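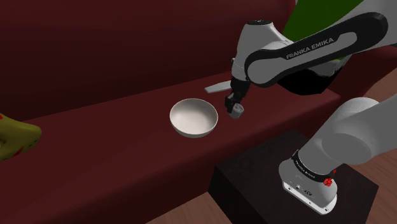 Kanokwan Yimyam objected, when the draft of these notes was circulated, that a planner which returns a path in simulation has demonstrated very little until the controller has been asked to follow it. The objection is accepted, and this unit has been reordered accordingly: control limits are now treated before search.

Unit 9: Approach Motions Near a Support Surface
Revised 17 January 2020

9.1 Scope
This unit concerns the last portion of a reaching motion, in which the gripper is close to a surface and to objects the arm must not touch. Students are expected to have completed the Limsakul exercises on forward kinematics and to have a working installation of the Zutora simulator.

9.2 Collision geometry
The planner does not use the rendered mesh. Each link is replaced by a convex hull, and each object by one or more simple solids. A bowl modelled as a single convex hull is filled in, so any pose with a fingertip inside the rim will be reported as a collision. Where the task requires the fingers to enter the bowl, decompose its wall into segments. A spatula blade presents the opposite difficulty: it is thin enough that a coarse check between waypoints may step over it entirely. Reduce the step or enable continuous checking.

The seat of a bench should be entered as a box and its backrest as a second box. Students frequently omit the backrest, and the forearm is then planned through it.

9.3 Pre-grasp and descent
Separate the motion into two calls. The first is a free-space plan to a pre-grasp pose above the target. The second is a straight-line Cartesian descent with the orientation held fixed. If the Cartesian solver returns only part of the requested path, do not execute the part. Choose another pre-grasp pose and plan again.

9.4 Time parameterization
A geometric path carries no timing. Apply the velocity and acceleration limits in the Wollero configuration file, then inspect the joint profiles. Sharp peaks near the end of the descent usually indicate that the arm is passing close to a singularity.

9.5 Laboratory work
Run the supplied planner from 19 start configurations, allowing 300 iterations for each. Record the planning outcome, the minimum clearance and the largest joint tracking error. Submit the log file and a commentary of one page through Joltex. Random seeds must be stated so that the marker can reproduce the results.

Assignments received after the April deadline will be assessed under the departmental late policy.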